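Household log, April

07:40. Electric meter read before the kettle went on. Overnight draw is down again now that the router and the old Ritari freezer share a timer strip. The freezer stays on permanent power; only the router is switched.

Laundry is now on the cold cycle for everything except towels. Two loads this week instead of four. I line-dried both - the second took until evening.

Jamshid Salehi dropped off the Talwood compost bin he no longer uses. Capacity is fine for one household. The hatch sticks at the left hinge, so I filed the lip by 3 mm and refitted it. Layering is cardboard first, then peelings, then dry leaves. No citrus until the heap is established.

Set the thermostat to 19 degrees and left it there all day. The back bedroom lags behind the hall. Need to bleed that radiator.

Refilled the dish soap at Barkow from the bulk tank. Cheaper per ounce than the bottle, though the pump there drips. The Fuchs bar soap is lasting longer on a slatted dish.

Surfaces: switched from paper towels to cut-up cotton shirts, washed with the towels.
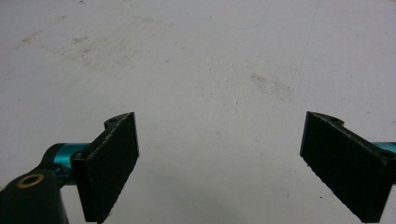
Left for tomorrow

Bleed the radiator. Return Engelbert Rainer's draft gauge. Read the water meter before breakfast.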